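May 14, 2022

Spent most of the morning on the quarterly numbers for Szabo and got further than I expected. The old sheet had them at 267 million in revenue, but that was before the restatement, so I pulled the filing again and typed everything in from scratch (slow, but at least now I trust it!). Consolidated profit still won't tie to the segment table. The gap is 6 million and I think it's tax on the handset unit, sitting in "other" where it has no business being.

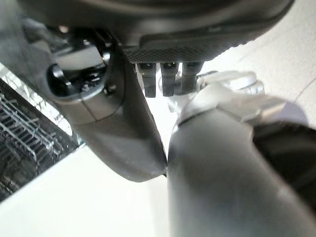
Fingertips and pad, close up.

Next was Perkell, the smaller carrier. Their subscriber count went up and revenue per user went down, same story as last time, and my forecast had it the other way round. I'd carried over the August price rise as if every customer paid it from day one. They don't — prepaid people move over when they top up, and that can take up to 82 days by their own notes. Fixed the formula in the Perkell tab and left the old one next to it in gray so we can compare.

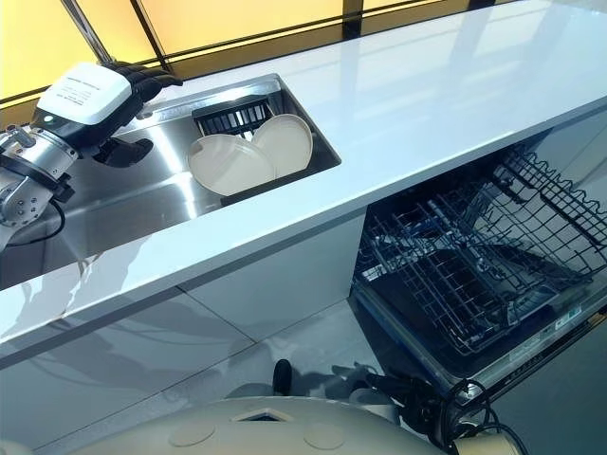 Ingrid Haverford wrote back that the prepaid lag should be its own input cell and should never be buried in a formula, and would I please do the same for Wedus while I was in there. Fair enough. Wedus is done too now, cell C14, yellow fill. She also wants tower leases pulled out of operating costs for both of them, and I'm less keen on that one. The lease notes are thin and we'd be guessing at the split. 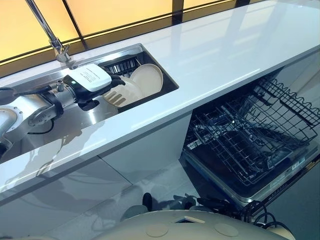 Grerar is the one I keep putting off. They report standalone and consolidated in the same table with no line between them, and last quarter I copied the wrong column and didn't notice for a week. This time I want a layout where each figure gets its own slot and stands up where I can see it, like that plate on edge against the black rack in the sink. So one row per entity, one column per basis, nothing merged. I set up the blank version before lunch and filled in 99 cells by hand, all standalone. Consolidated is still empty.

Left to do: chase the Szabo tax line, ask Ingrid which lease note she was reading, finish Grerar.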